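Subject: Re: [tolell-kitchen] foam sleeves for fruit
From: Yutong Yuan

Parveen Lodhi wrote:
> Does anyone still want the foam net sleeves? We have nearly
> 2,000 left over from the June order. Otherwise they go to Guvomgate.

I can use 80. The mesh stretches enough for the bigger fruit, and they store flat in a drawer. Please leave them with the Grilent boxes and I'll pick them up after 2.

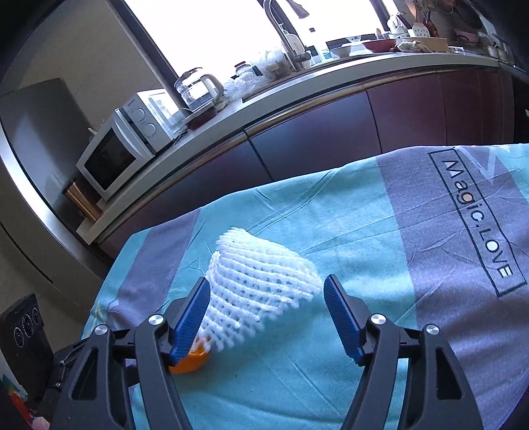
Foam net sleeve on my kitchen table, something orange in the bottom end

Yutong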